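Baris Wall Plate Rack

Back in stock as of May. Natural or dark oil. $124 either way, screws in the box, wall plugs not.

Sorry the page is a bit thin, the old one got lost when we moved the shop over and I'm putting it back in pieces between orders. If something's missing write to me. - Frida

What it is

A solid beech rack that hangs over the sink or next to it. Plates go in wet, stand on edge, drip, and that's where they live. No drying and putting away. If you grew up in a house with one of these you know already. If you didn't, give it a week before you decide.

Two rows of dowels, bottom row set a little forward so the plates lean back. Shelf on top for bowls and jugs. Rail underneath for mugs, hooks slide along it. Open at the bottom, so water drops straight into the sink or onto the drainer. Hang it over bare countertop and you'll want a tray under it.

Sizes and so on

Width: 437 mm. Fits between most wall cabinets over a standard sink, but measure. Please measure.
Wood: beech, from one mill, same as the Skov shelves.
Finish: natural oil or dark oil. The dark one is a warm brown, closer to tea than coffee.
Load: nearly 25 kg if it's screwed into studs or brick. Much less in bare drywall, see further down.
Dowels: glued one end, dry-fitted the other, so a broken one can be swapped.
Hooks: 2 in the box, more sold seperately.
Made by: Valdemar Nørgaard and whoever's in the workshop that month.

What fits in it

Dinner plates, yes. Side plates, yes, though the very small ones can tip if they're alone in a slot row. Put them at the ends.

Soup plates and wide pasta bowls - depends on the rim. Deep ones take up every other slot. We get asked this more than anything else. Stand one of your bowls on edge on the table and look at how thick it is at the widest place. If it's fatter than your thumb it wants a double slot.

Cutting boards, thin ones fine. Thick butcher blocks no, too heavy on one dowel.

Pan lids fit nicely. Baking sheets don't, wrong shape altogether, get the Skolville for those.

Heavy stoneware: weigh a stack first. Handmade plates can be a lot heavier than they look and it adds up once the rack is full.

Hanging it

Needs two people or one person and a patient stack of books.

Find the studs. Mark the height with the tallest plate you own in your hand, you need to lift it in over the front dowel without hitting the faucet. People hang it too low all the time. I did, in my own kitchen, and had to fill the holes.

Hang the back rail first, level it, then set the rack on and screw through from inside. Don't crank the screws. Beech splits if you lean on it.

Tile: use a tile bit, no hammer setting, go slow, tape over the spot.

Drywall with no stud where you want it: use proper toggle anchors and keep the load light, or put up a board across the studs and hang the rack from that. The board looks fine if you oil it the same color. We sell one cut to width, ask.

Keeping it nice

Comes oiled, but oil again before first use. Really. The end grain drinks it.

After that, whenever the wood looks pale and dry. In our kitchen that's a couple of times a year, in a hard-water area more. Any food-safe oil that dries. Not olive oil, it goes sticky and smells.

Black spots at the bottom of the dowels mean water is sitting there. Light sanding, dry it out well, oil. If it keeps coming back there's not enough air, open a window now and then or move the rack away from the corner.

No dishwasher obviously. Don't soak it. Wipe with soapy water, rinse, done.

Questions we get

Can I get it wider?
Not at the moment. Valdemar has drawn a wide one and it sags, he's not happy with it. Two side by side works, leave a finger of space between.

Is the dark oil going to come off on my plates?
No, once it's cured. It has cured by the time it ships. Wipe it down first anyway.

Does it come assembled?
Yes, apart from the mug rail. Four screws, holes already drilled.

Can it stand on the counter?
It can't, no feet. The Skorkilus is the standing one.

Why has mine got a darker streak in it?
Heartwood. Comes with the tree. If it really bothers you send a picture before you hang it and we'll swap it, but not after oiling.

Do you ship outside the country?
Most places. Costs more then you'd think because of the box shape, so ask for a price first.

Returns

Unused, unoiled, in the box. You pay the shipping back unless it was our fault. Broken dowel on arrival - just tell us, we mail a new one, no need to send the whole thing anywhere.

Goes with

Skorkilus standing rack. Same dowels, same spacing, for renters and anyone who can't drill.

Skolville tray rack. Upright slots for baking sheets and big boards. Lives in a cabinet or on top of the fridge.

Mug hooks. Brass or black. Bend a bit under really heavy mugs, so don't.

Drip tray, zinc. Out of stock, waiting on the metal shop.

Something for the forks and spoons. The Baris does nothing for small stuff, it falls straight through. We don't make one in wood, they go moldy. Plain plastic with separate compartments and a tray underneath is the way to go, next to the sink.

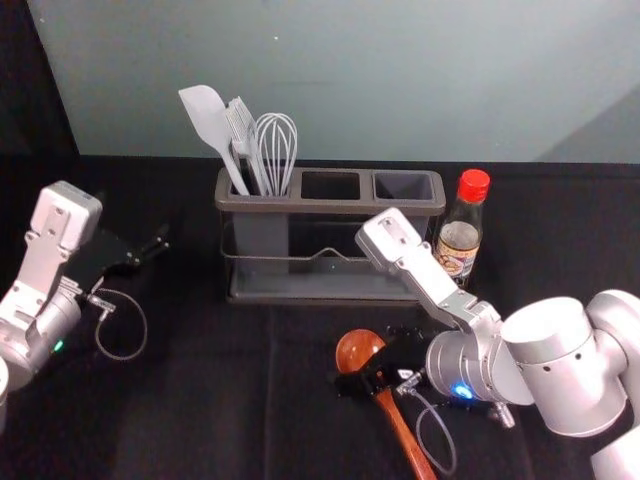

Ordering

Button at the top of the page, pick your oil. Orders in before noon usually go out the next morning. For the cut board or extra hooks put a line in the comment box and I'll add it to the invoice by hand.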